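Call for participants: help us find out why our robot lets go

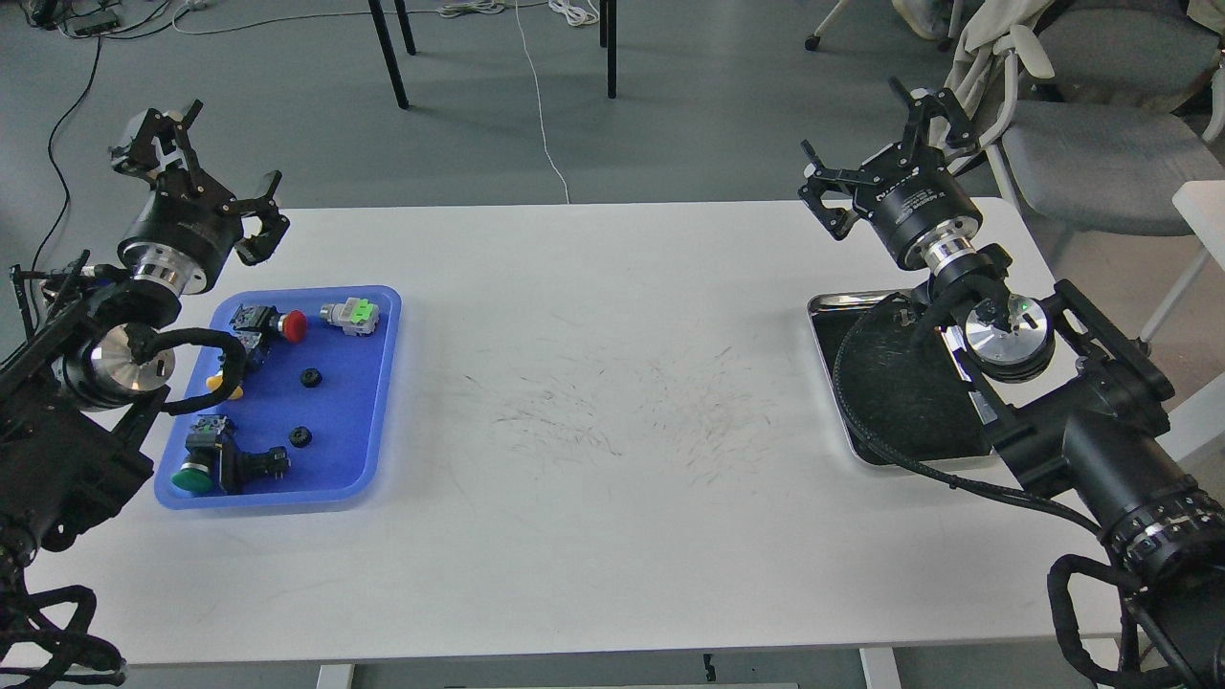
In April one of our two-armed benches did something it should never do. Halfway through a sorting run, with the software insisting that all was well, the left gripper opened and dropped the part it was carrying, and a moment later the right arm swung across to where it had no business being. Luckily the person at the bench was standing back and came to no harm, but it gave us all a fright, and we want to understand it properly before the bench goes back into daily use. The job it was doing is a plain one: small electrical parts, red and green mushroom-head push buttons among them, are picked out of a blue tray by the left arm, handed over and set down on the round black pad on the right. We have since gone through 1,914 logged picks and found 17 where the grip was lost with no warning at all.

So Stimon is looking for 25 people to come and work alongside the bench for half a day each, at reduced speed and with one of us at the stop button throughout. You would load the tray, watch the handovers, and tell us in your own words whenever something looks or sounds wrong to you - a hesitation, a jerk, a finger closing late. People notice these things long before our logs do, and we would dearly like to have your eyes on it.

You don't need any training in engineering. If you have packed, sorted, sewn, mended or done any other patient work with your hands, so much the better. You should be 18 or over and comfortable standing for an hour at a time, with breaks and a chair whenever you want one. Lunch and travel are paid for, along with a modest fee for your time, and you may stop at any point and still receive all of it.

Perrine Arnaud looks after the sessions and Dorian Carré answers for safety, and either will happily talk things through first. Please write to Perrine at Stimon by 6/4/21, telling us a little about yourself and whether mornings or afternoons suit you better.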